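**식품 접촉 도자기 용출 시험, 개정 절차 10월부터 적용**

2018년 10월 10일

식기용 도자기와 법랑 제품의 납·카드뮴 용출 시험 절차가 일부 개정되어 이달 접수분부터 적용된다. 시험 대행 기관 줏텔(Zutell)은 지난 6월 예고한 변경안을 수정 없이 확정했다고 밝혔다. 시험 원리는 종전과 같으며, 시료 채취와 전처리, 성적서 기재 방식이 바뀐다.

시험은 4% 초산 용액을 시료에 채우고 상온의 암소에서 24시간 정치한 뒤 용출액의 금속 농도를 측정하는 방식이다. 개정 절차에서는 같은 생산 단위에서 채취하는 시료 수가 6개로 통일된다. 종전에는 품목에 따라 채취 수가 달라 동일 유약을 쓴 컵과 접시의 결과를 직접 비교하기 어려웠다.

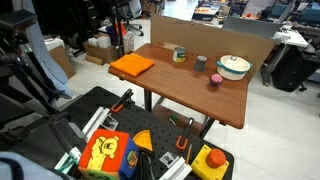
전처리 항목에서는 세척제 종류와 헹굼 횟수가 명시됐다. 세척 후 건조는 먼지가 없는 곳에서 자연 건조를 원칙으로 하며, 면포로 내면을 닦는 행위는 금지된다. 섬유 잔류물이 용출액 여과 단계에서 오차를 일으킨 사례가 예고 기간 중 보고된 데 따른 조치다.

음용 용기의 구연부 시험도 별도 항목으로 분리됐다. 입술이 닿는 테두리에서 7mm 아래까지를 시험 구간으로 표시하고, 용기를 뒤집어 해당 구간만 용액에 담근다. 채색이 외면에만 있는 제품도 장식이 이 구간에 걸치면 시험 대상에 포함된다. 손잡이는 구간 밖에 있으면 제외한다.

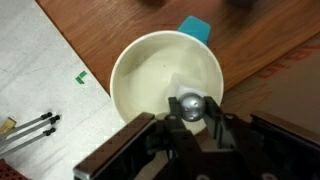 성적서에는 평균값과 함께 시료별 개별값을 모두 기재해야 한다. 한 개라도 기준을 초과하면 평균값과 관계없이 부적합으로 판정하며, 재시험은 1회에 한해 허용된다. 용량 200mL 미만의 소형 용기는 용액 증발에 따른 농도 변화를 보정하기 위해 덮개 사용이 의무화된다.

줏텔의 시험 책임자 아타베르크 아테슈(Ataberk Ateş)는 "저온 소성 유약 제품에서 시료 간 편차가 크게 나타나 평균값만으로는 판정 근거가 부족했다"고 설명했다.

제조업체 시케이라(Siqueira)와 풀렉스(Fullex)는 개정 절차에 맞춰 재고 제품의 성적서를 순차적으로 갱신할 예정이다. 9월 말까지 접수된 시료에는 종전 절차가 적용되며, 기존 성적서의 유효기간은 변동이 없다. 접수 양식은 줏텔 시험 접수 창구에서 배부한다.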